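おままごとセットの収納と洗い方について
投稿者:Tavholm 3月23日

子ども用のキッチン玩具を白い天板に出しっぱなしにしています。食材と食器を分けて収納したいのですが、分類の基準が決まりません。全体の点数が増えてきたため、洗浄方法も併せて教えてください。

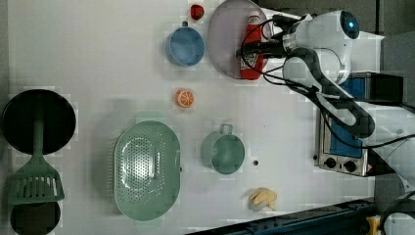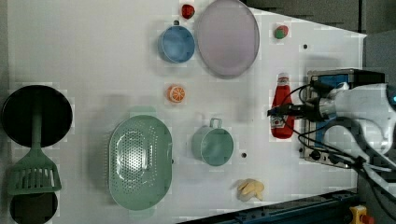 現在の配置。2枚とも左にミントグリーンの水切り、中ほどに輪切りのオレンジ、ケチャップのボトルは1枚目では大皿の上、2枚目では右。

sosuvbridge2703
分類は用途よりも外形寸法を基準にした方が破綻しません。水切りと大皿は平置きで面積を取るので、浅型の引き出しに重ねて入れます。青いボウルは大皿の上で可。いちご、オレンジ、バナナは小箱一つにまとめます。ケチャップは形状が違うので、立てて別枠に。うちは内寸の深さ12cmの引き出しで運用しています。
洗浄は材質表示の確認が先です。樹脂製で水洗い可とあれば、中性洗剤とぬるま湯、すすぎ後に陰干し。中空の部品は内部に水が残るため、穴を下に向けて乾かします。木製は固く絞った布で拭くだけにしてください。

Stidgate
100均のかごに全部入れています。特に困っていません。

cardenas1147
上の方の方法でよいと思いますが、つまみの付いた調理家電型の玩具は丸洗い不可のものがあります。電池式なら電池を抜いてから表面を拭くこと。8月に電池を入れたまま放置し、液漏れで端子を腐食させました。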